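Mon 5 September

Paddle boards, second round

Big day for the little whiteboards! Heloísa Magalhães came over from the Burkano side after lunch and we finally sat down properly with the cleaning question, the one that has been parked since January. For anyone picking this up cold: these are the small paddle-shaped boards, the ones with a handle, meant for children to write an answer on and hold up. Sustus want to put them in classrooms and they keep asking us the same thing. How many times can you write on one and rub it off before it starts to look grubby?

I used to think this was a dull question. I take that back. I've had a lovely afternoon with it.

Set-up as before: white work surface on the wooden table, board in the middle, handle towards whoever is writing. Please keep to that. When the board is turned round, people write much closer to the corners, and the corners are where the cloth misses, so the results stop matching. Red marker only for this round. Red is the worst of the lot for leaving pink behind, and if a board copes with red I'm not going to worry about blue.

Things I want to remember about red:

It goes pink long before it goes away. First wipe takes the line off, second wipe spreads what's left, and after that you're mostly polishing a faint blush into the surface.

It sheds. Little pinky specks get everywhere, and they get on the white surface under the board too, so wipe that down between boards or you'll be picking specks up on the next one and blaming the wrong pen.

Cap on between goes. I know, I know. But a half-dry tip drags and leaves a scratchy line that is a real pain to shift. 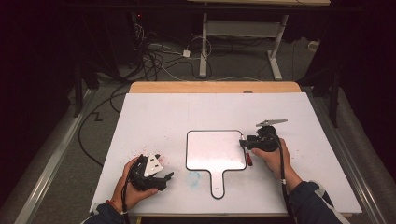

The older boards from the Abubakar box are at 138 write-and-wipe rounds each now, and I'm properly impressed. Held at arm's length they still look white. You have to tilt them to the window to find the haze, and it sits mostly in the middle, where everybody naturally starts writing. Heloísa had the good idea of drawing the same shape every time (a plain circle, then a line through it) so that we're comparing like with like. Simple, and so much better than my scribbles.

Cloths: the thick yellow one wins again. Paper towel is fine for the first wipe and hopeless for the second. Damp cloth then dry cloth gets nearly everything, and I'd happily tell a teacher to do that on a Friday and not bother the rest of the week.

We also tried the Dreltix spray on one board. 3 squirts is far too much, it ran under the edge and made the handle slippery. One squirt on the cloth, never on the board, and it came up beautifully. I may have said "ooh" out loud.

Still to do: the 4 boards with the rougher finish, which feel gorgeous to write on and which I suspect will be awful to clean. Also need to find out whether leaving the ink on overnight matters. I've written a red circle on one of them and put it on the shelf by the kettle. DO NOT WIPE IT, whoever is in first tomorrow.

Running total across all boards since we began is 2,712 rounds. Order more red markers.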